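Glove demonstration (robot teaching)

Glove demonstration is a way of showing a robot a handling task by doing it with your own hands, in gloves that record where the hands go. Sits between kinesthetic teaching (pushing the arm about by hand) and remote control, where the operator drives the arm and watches it move. No robot needed at the recording stage.

History

Early sets at Herndale used bend sensors only, so finger pose was fine but the position of the hand in the room drifted badly. Printed markers were added later – cheap, and easy to replace when scuffed. The Hulline project recorded 800 demonstrations this way, 224 of them on cloth.
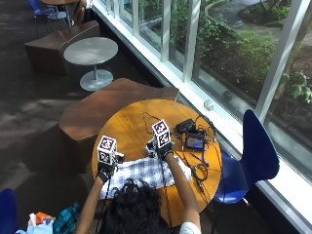

Marker tracking is the usual answer to the drift problem. A camera with a known position finds the black-and-white squares and works out the pose of each hand from them. Flat tags are lost as soon as the wrist turns, hence the small cube on top of each glove, with patterns on its faces. Wired gloves, cables running down along the arms, are still common in research. Wireless ones exist but add delay, up to 130 milliseconds in the Jikham trials.

Limits

Human hands and robot grippers dont match. A fold that takes five fingers has to be remapped to 2, and some demonstrations are simply thrown out. Force is not recorded by most sets. Strong sunlight can wash out the markers, aswell as glare from glossy tables.

See also: Rønning method, teleoperation, motion retargeting

Last edited January 2020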